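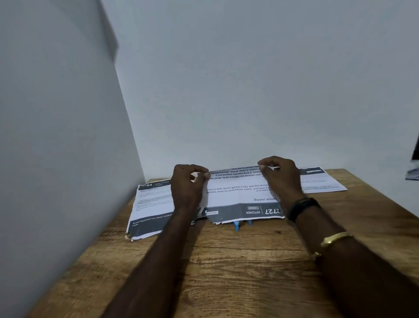 Kurek K3 two-finger gripper - bench notes and spec

We've had the Kurek on the bench since September and it has quickly become the one everybody reaches for! It weighs 390 g, opens to 236 mm with the long fingers fitted and takes 33 seconds to swap over from the Raltent (Vasilis Yordanov timed it, twice, and he wasn't hurrying).

Our comparison uses written task cards. Each card gives the setting, the steps and how things should be left at the end, so every gripper gets the same job. Lemon Juicing is the hard one - a hand juicer, a strainer and glassware, all set out separately, and then everything cleaned up and reset.

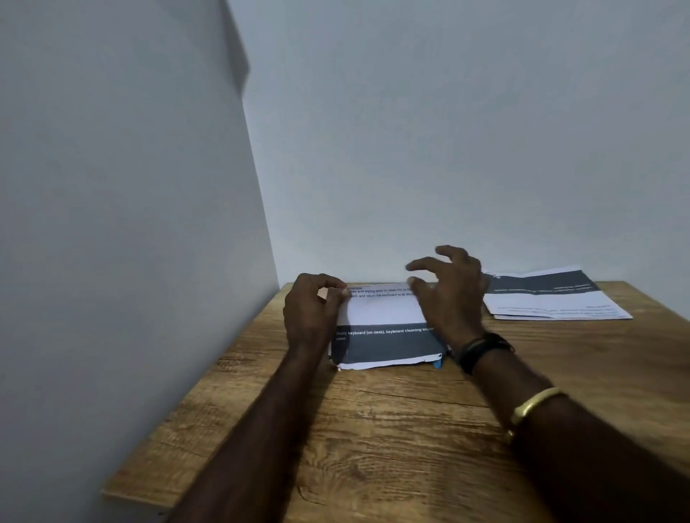
The dusty keyboard card is gentler, with a cleaning brush and a cloth, and it's where the soft pads really shine. The Raltent tends to bunch the cloth up. The Kurek lays it nearly flat, and Ngọc Văn got three clean passes in a row with the Otolia controller on its standard settings.

Paper is still tricky for both. A single sheet flat on a wooden top wants a fingernail, and the thin tips (sold separately) only get you part of the way there.

Supplied with short and long fingers, one set of soft pads and a 3 m cable.

Related items
Raltent parallel gripper
Otolia arm controller
Jomby wrist camera mount
Kurek thin tips, pair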